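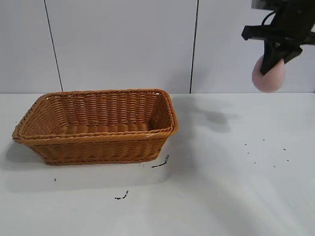 Getting your motion to a student general meeting

So you want your student union to take a position on something, and somebody has told you to "just put up a motion". Great! I put up my first one in second year, about the library closing early over exams, and I made a mess of nearly every step. The one after that went much better, mostly thanks to Mirela Seixas, who had done it before and let me copy her folder. I've written this for students at Tirnmont, but most unions run on similar rules, so swap in your own numbers.

Read the rules before you write anything

Find the union constitution (ours is a PDF under "Governance", right down the bottom of the page) and search for "general meeting". You're looking for how many signatures you need, who counts as a member, how much notice has to go out and what quorum is. At our campus it's 200 signatures from current students, with names and student numbers. Postgrads count. Exchange students count too, which I didn't know until Agnes Innes on the front desk told me, after I'd turned a whole group of them away.

Write the motion

Keep it short. People will be voting on it after sitting on a lecture theatre floor for an hour. Start with "That this meeting" and then say what you want done, who should do it and by when. Mine first read "That this meeting condemns the library hours", and fair enough, everybody agreed, and then nothing happened. The second one told the union president to write to the university and report back in two weeks. Much better!

You'll need a mover and a seconder, and they both have to turn up. If your seconder is a bit flaky, get a backup.

Make the signature sheets

Print the full wording of the motion at the top of every page, even if it feels like a waste of paper. If a sheet has signatures and no motion on it, the returning officer can knock the whole page out. Leave decent wide columns. Student numbers get squashed and then you can't tell a 1 from a 7, and you'll be emailing strangers at midnight to check. Some groups use Plimeo for online forms, but our rules still ask for ink, so ask first.
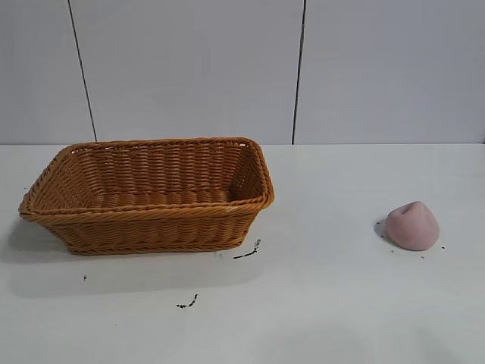
Your stall wants to be somewhere people already stop, so think outside the coffee cart or near the bus shelter, and book the spot early in March if you're after first semester. Get there before the morning classes let out. Put clipboards along the front so that two people can sign at once, and keep the finished sheets well away from them or someone will scribble on the back of one. An open basket like the woven one, sitting lengthways along one end of the table, does the job nicely, and it's wide enough at the top that you can get papers in and out without wrecking the corners. Put something heavy on top of the sheets if it's windy (it's always windy outside the Flistholm building).

Talk to people

I used to open with "Do you have a minute?" and of course they didn't. Now I ask something they'll have an opinion on. "Have you been kicked out of the library this week?" works a treat. If they say they're not interested, say thanks and let them go.

Don't argue with people who disagree. Odair Queiroz once spent most of a lunch break going back and forth with one bloke from engineering while a whole tute's worth of likely signers walked past behind him. Have a leaflet ready and move on.

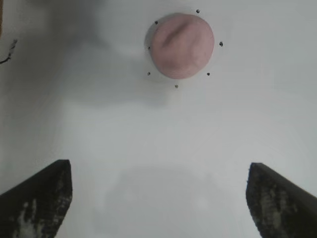
A pink ball on a white surface.

Hand everything in

Photocopy or scan every page first. Every page! Then take the originals to the union office in person and ask for a receipt with the date on it. My last one says May 17, 2023 and I've still got it stuck in the back of my diary, because there was a bit of a barney later over whether we'd made the deadline.

Bring more names than you need. Some will be past students, some will have signed twice, and you can lose up to a page or so that way.

Fill the room

Getting the signatures only gets you a meeting. If quorum isn't met your motion lapses and you start again, so message everyone you know the night before and again that morning. Ask club presidents to make it their social for the day. The choir came to ours and stayed for the whole thing, which was lovely.

On the day, the mover speaks first and usually gets two minutes. Practise out loud with a timer. Valquíria Dantas does hers in the shower, I do mine walking the dog. Once you've spoken, sit near the front, listen for amendments and write them down word for word, as the chair will ask whether you accept them.

When the vote's done, ask for a copy of the minutes and check that your wording went in properly. Then put the report-back date in your calendar and go along to that meeting as well.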